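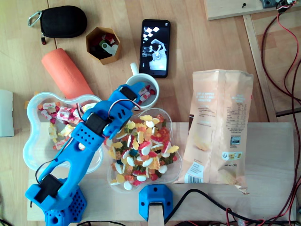 Open day at the Isah candy works, Leston

I've lived forty minutes from Leston for most of my adult life and had never been inside the candy works. You can smell it from the highway when the wind's right (peppermint mostly, sometimes burnt sugar), and my kids used to roll the car windows down for it. But they only open the doors to the public one day in April, on a Wednesday of all things, and there was always work or school in the way. This year I took the day off and went with my neighbor Titilayo, who drove, thank goodness, as I had no idea the main bridge was closed.

We got there a little before ten. Parking is in the field behind the loading docks and it was muddy, so wear real shoes if you go next year. There's a line for hairnets and another line for tickets, and you want the ticket line first. We did it backward and had to stand there in our hairnets for fifteen minutes with a bunch of second graders who thought this was the best thing they'd ever seen.

The boiling room

This was the part I'd come for. The tour starts upstairs on a kind of balcony and you look down on the copper kettles, which are enormous and dented all over. Our guide was Kayode Omoregie, who runs the hard candy side, and he has the voice for it - you need one, it's LOUD in there. The works has been going for 107 years and he told us the oldest kettle has been there for most of them. It's been patched so often that he wasn't sure how much of the first one is left.

They cook the sugar and corn syrup, pour it out on a steel table with cold water running underneath, and then fold it over and over with big flat bars while somebody adds the flavor. When the lemon oil went in, the whole balcony started coughing. My eyes were streaming! Kayode just grinned and waited for us to finish.

Then comes the pulling, and I could've watched that for an hour. The candy goes up on the hooks looking like amber glass and slowly turns white and satiny as the air gets into it. I'd always figured the white stripes in a peppermint had something in them to make them white. Nope, it's the same stuff, just pulled. On a busy day they get through around 1,000 pounds of sugar in that one room.

After that they build the stripes into a great fat log, about the size of a sleeping dog, and it gets rolled and stretched down to a rope as thick as my finger. The lettered rock they sell at the beach in Wundham is made the same way. One woman was laying the letters in, and each one is a long strip of red packed in with white. She did the W upside down for the second graders to see if they'd catch it. One did.

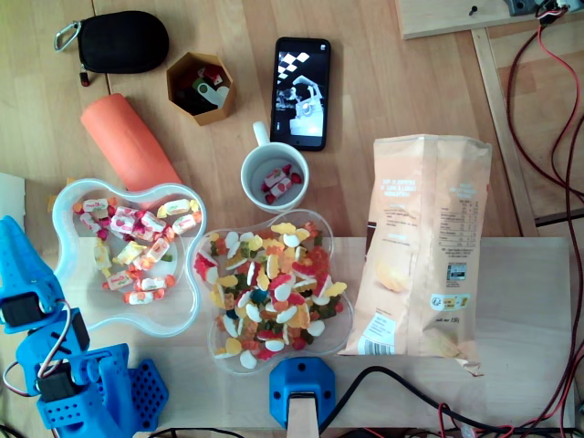 Photo: Abimbola Eze

Downstairs you come to wrapping, and I have to say it dragged a little. There's a glass wall and you shuffle along it, and the group ahead of us had stopped dead to take pictures of each other. The twist wrappers go so fast that you can't really see what they're doing. There's a slow one from the old days that they'll crank by hand if you ask, and Titilayo asked. It tore the first piece to bits and wrapped the second one perfectly, and she got to keep both.

I did like the reject bins. Everything that comes out bent or stuck together goes in there by color, and it gets melted down again for the dark mixed-fruit drops, the ones that taste like no fruit in particular. Those were my grandfather's favorite. I don't know whether I'm pleased to have found that out or not.

The tasting was in the old canteen at the end of the hall. Ladi Ekpo ran it, and she took it a lot more seriously than I'd expected. You get a paper cup of plain water and five samples, and you're supposed to go from mild to strong and not crunch. I crunched. She noticed. The anise was too much for me, but the ginger one was wonderful, with a proper slow burn to it, and I went back for another when she was busy with the school group. She says they tried it with less ginger for a while and the letters poured in, so now they leave it alone.

She also gave us some advice on keeping candy at home, which I'll pass along. Don't put hard candy in the fridge. Keep it sealed up and dry, and keep the mints away from everything else or it'll all be mint by the weekend. Chocolate's better in a cool cupboard. I've been doing every bit of this wrong for years.
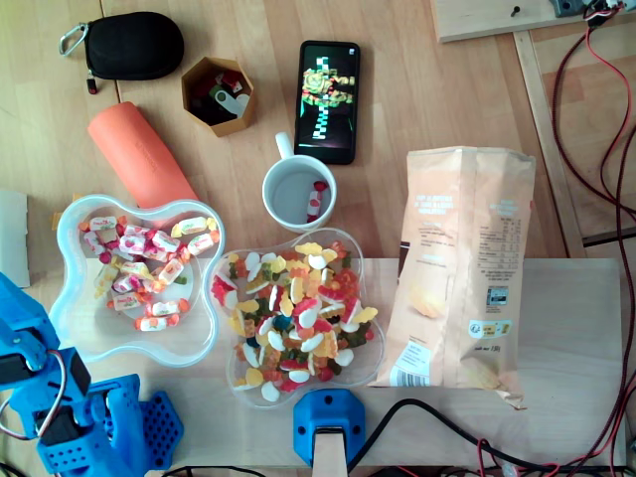
The shop, and getting home

The shop is across the yard in what used to be the stables. It's small and it gets packed, so if you can stand to wait, go after lunch when the school buses leave. Scoop-your-own bags are two dollars on open day and they don't weigh them, you just have to be able to close the top. Titilayo had clearly thought about this beforehand and shook hers down as she went. I filled mine with ginger drops and then found out that the peppermint pillows were in the next room, so I bought a second bag. I'm not sorry.

Lunch was a disappointment. There's one food truck, from over in Sitville, and by the time we got to it they were down to fries. Bring a sandwich. There are picnic tables by the creek and it's nice down there once you've had enough noise.

We also caught the last half of a talk by Yakubu Osagie, who used to drive the delivery route in the days when they sold from jars off the back of the truck. He had the order books with him, and you could look up the store in your own town. Ours took two jars of butterscotch every week and almost never anything else. I wish I'd written down the name of the woman who signed for it, I've been trying to remember it ever since.

Tickets for next year go up in the winter, on the board outside the shop. The tour has a lot of stairs but there's an elevator at the loading dock end if you ask at the gate. We left at three, and the car still smells like lemon oil.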